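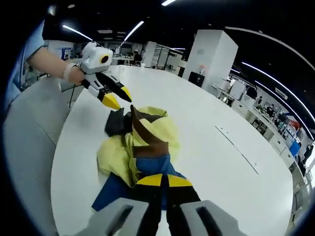 Unit 2: Sorting and Folding a Mixed Pile

Household Textiles, Part One
Instructor: Magdalini Gkikas
Lab assistant: Begoñe Bravo

Reading before class: Mullis, the chapter on flat folding. The Gavalas handout on fabric weight is optional.

What this unit covers

Most folding problems start before the first fold. Cloth that has been dropped in a heap holds creases in every direction, and the pieces wrap around each other. In the pile at the top of this handout, yellow, brown, blue and a dark gray or black are all bunched together on a white table. The yellow lies in loose wrinkles over part of the heap and the blue spreads out at the bottom. A pile like this has to be taken apart before anything in it can be folded.

Terms

Heap - cloth with no order to it.
Free edge - an edge or flap that sticks out and has nothing lying on it. The darker blue flap is a good candidate, but check it by lifting.
Peak - a point of cloth standing up from the pile, like the fold in the brown piece. A peak is usually the middle of a piece, so pulling on it gathers the cloth even more.
Lay flat - to spread one piece on the table with no part doubled under.

Separating the pile

1. Clear a space on the table next to the heap, large enough for the biggest piece.
2. Look for the piece that lies over the others. Start with that one, even if a piece underneath is easier to grab.
3. Take it by a free edge with both hands, a shoulder width apart, and lift straight up. Dragging it sideways brings the rest of the pile along.
4. If a second piece comes up with it, stop and lower both. Find where they cross and lift again from the other side.
5. Lay the piece flat and smooth it from the center out.
6. Go on until each piece has been separated. Stack them by size, largest at the bottom.

Color helps when the pieces contrast. With dark cloth on dark cloth, feel for the hem.

Folding

Square the corners first. Fold in half along the longer side, smooth, then fold in half again. Thin cloth can take a third fold. Thick cloth should stop at two or the stack will lean. Shirts are left for Unit 3 - do not use the half fold on them.

A rounded table has no straight edge to line up against. Use the first fold as your guide line and work from that.

Practice

Each pair gets one mixed pile of 6 pieces. Separate, fold and stack them, then shake everything out and trade places. Write down which piece you took first and whether you had to lower it again.

The written part counts for 70 points. Bring it to the next session. Students using the Alia workbook may write on the blank page after the exercise.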